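Notebook, December – Cendoner bench, hand retargeting and workspace limits 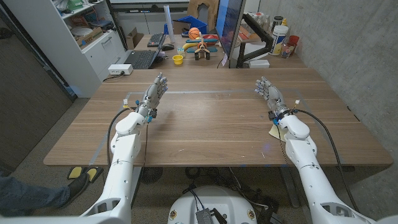 Start pose, both hands up, the taped area between them.

Picked up where the last entry stopped: left hand drifts inward when the operator holds still. Re-read the retarget code before touching any gains. The wrist offset is applied twice on the left side, once in the calibration file and once in the Susico wrapper. Removed it from the wrapper. Both sides now go through the same function with a mirrored sign, as they should have from the start.

Start pose is now a named pose in the config and no longer a list of joint values pasted into three scripts. Fingers up, slightly curled, palms clear of the table. The planner refuses to run if any joint is outside tolerance of it. Benjie Sison wants a warning and a slow move to start. I want the refusal for now, until self-collision checking covers the fingers. At present it stops at the wrist link.

Workspace limits. The tape rectangle is entered in the base frame as four corners, measured by touching each with the right index tip. Ran the corner routine 10 times. On 7 of them the fit closed inside tolerance; the other 3 all failed on the far left corner, where the arm is close to full reach and the elbow solution flips. Added a cost on elbow change between consecutive solutions. Not tested on hardware yet, only replayed from the log, and the flip does not occur in replay.

Table height: the plane comes from the head camera depth and the grain reflects a little, so the estimate wanders. Switched to a median over 7 frames, sampled only inside the tape. Better in the plot. Leave the old mean in as an option until Ambrosio has rerun its scenes against both.

Foot pedals: debounce moved out of the UI thread into the driver. Before this, a busy screen redraw could delay a release event. Release must always win over press if both are queued – wrote a unit test for that case.

Open:
Finger collision geometry, coarse capsules will do.
2 stale topics still published by the old Jerbridge node, find out who subscribes.
Corner routine on hardware with the elbow cost on. Start with the far left.
Log the config hash with each run. I could not tell which wrist offset the older logs used.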